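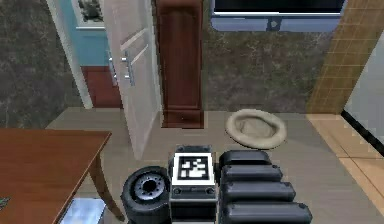

# 床のワックスがけ よくある質問

賃貸住宅向けフローリング手入れのページに寄せられた質問から、返事に困ったものを優先して載せます。筆者はワックス万能説をあまり信じていません。

## ワックスは半年ごとに塗るべきですか？

そう書いてある容器は多いです。売る側が書いた数字だということは頭に置いてください。うちの廊下は2年塗らずにいますが、困ったのは玄関前の艶むらだけでした。

## 「ワックス不要」の床なら何もしなくていい？

不要なのはワックスで、掃除ではありません。乾拭きはしてください。どうしても塗りたい人は、まず床の品番を管理会社に聞くこと。「たぶん大丈夫です」という返事は、返事のうちに入れないほうがいいでしょう。

## Skavdenの「30分で乾く」は本当？

2月に北側の六畳で試したところ、83分たっても靴下がぺたつきました。換気が悪かったと言われればそれまでですが、冬の北側の部屋で換気のいい家がどれほどあるのか。

## Ameroの剥離剤は水で薄めても効きますか？

薄めた分だけ待ち時間が延びます。節約になるかは疑問です。継ぎ目に水分を長く置くほうがよほど怖いので、狭い範囲を塗って、すぐ拭き取ってください。

## 重曹で黒ずみが落ちると読みました。

落ちることもあります。艶も一緒に落ちることがあります。試すなら押し入れの隅で。

## 白く濁ってしまいました。塗り重ねれば消えますか？

消えません。濁りの上に膜が一枚増えるだけです。剥がしてからやり直しです。

## Debora Ferraroさんの「米ぬか磨き」はどうですか？

無塗装の板なら話はわかります。樹脂で覆われた今どきの床に油を擦り込んで、どこへ染みるのでしょう。本人の記事でも、床材の種類には一言も触れていません。

## 退去のとき、ワックス切れで費用を請求されますか？

契約書と入居時の写真次第です。請求書に「床補修一式」とだけあったら、内訳を出してもらってください。内訳が出るまでは払う約束をしないこと。

最終更新：2018年7月21日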